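3.2 Design variables and encoding

The planetary gearbox model used in this study was built in Surar, the in-house design tool kept by the second author. It has 20 continuous variables and 7 discrete ones. The continuous set covers face widths, profile shift coefficients, shaft diameters and wall thicknesses of the housing. The discrete set covers tooth counts, the number of planets, bearing series and the choice between two steel grades. Each candidate was stored as a mixed vector, with the discrete entries held as table indices. Tooth counts that broke the assembly condition were repaired before evaluation by moving the ring gear to the nearest valid count.

Three objectives were kept: total mass, power loss at rated load, and the peak-to-peak transmission error. An earlier version of the model (Maddocks and Harries) also treated cost as an objective. We dropped it, as in this family of gearboxes the cost followed the mass so closely that the two fronts could hardly be told apart.

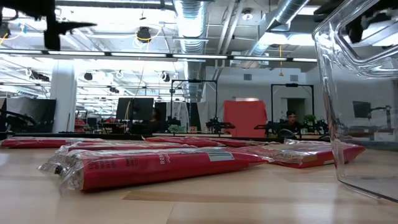 3.3 Search procedure

Two algorithms were compared. The first is a standard genetic algorithm with non-dominated sorting. The second, called Skyrme in the rest of this paper, adds a surrogate model that screens the offspring before the full evaluation. Both used the same crossover and mutation operators and the same starting population, drawn by Latin hypercube sampling. Each run was stopped at 600 full evaluations, whether or not the front was still moving.

The surrogate is a set of radial basis functions, one for each objective, fitted again after every generation. Offspring are ranked by predicted dominance and then by distance from the points already evaluated. The distance term matters most in the first few generations, when the surrogate is poor and tends to send the search back to the same region. We tried leaving it out and the final fronts were noticeably shorter at the low-mass end.

Constraint handling follows the usual rule: a feasible candidate beats an infeasible one, and between two infeasible candidates the one with the smaller total violation is kept. The constraints are tooth root stress, contact stress, bearing life and minimum clearance between neighboring planets. Stress values come from the analytical formulas and were checked against finite element results for a handful of designs.
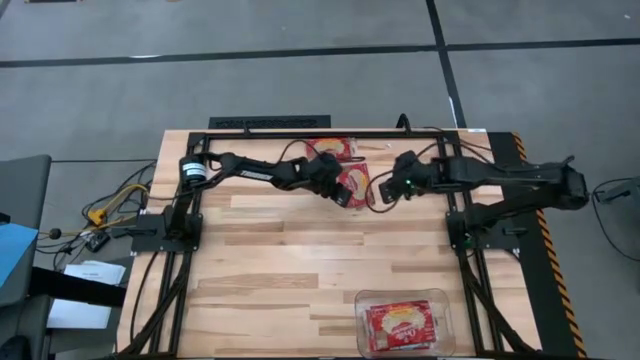 Figure 4. Work table with two arms mounted on opposite sides inside a black rail frame.

4 Results

4.1 Quality of the fronts

The hypervolume of the final front was larger for Skyrme in every run. The gain was greatest for the runs with loose mass limits, where the plain genetic algorithm spent much of its budget on heavy designs that were later dominated. Merging the fronts from all runs of both methods and removing duplicates left 1,262 non-dominated designs. Most of them use four planets. Designs with three planets appear only at the low-loss end, and those with five only where transmission error is very small.

The spread along the front is uneven. There is a gap in the mass direction that both methods show, and it falls where the bearing series changes. No design was found inside the gap even when the search was started from points placed next to it by hand, so we take it to be a feature of the problem. 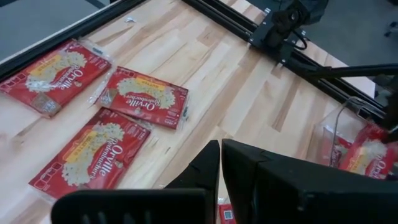
Grouping the designs on the merged front was done in a second step, with the discrete variables used as labels. A group is made of all designs that share the same tooth counts, planet count and bearing series. Members of a group differ in dimensions while keeping the same layout, much as the three red popcorn packets lying on the table are the same kind of item set down in different spots. Within a group the front is smooth and can be fitted by a low-order polynomial. Between groups it jumps, and a fit across the jump has no meaning.

4.2 Sensitivity to the starting population

The runs were repeated with new starting populations. The plain genetic algorithm changed its result more from one start to the next than Skyrme did, mainly in the transmission error objective. Profile shift is the variable behind most of this. When both shift coefficients were fixed at their reference values, the two methods gave similar scatter, though at a worse level of error.

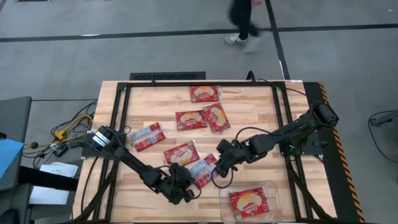 Figure 5. Two black arms at the table, with seven red snack packages on the wooden surface.

4.3 Computing time

Fitting the surrogate took a small share of the total time. Nearly all of it went to the transmission error calculation, which solves the tooth contact at many positions over one mesh cycle. A coarser mesh cycle was tried on the Clovitow data and changed the ranking of several designs near the knee of the front, so the fine one was kept throughout.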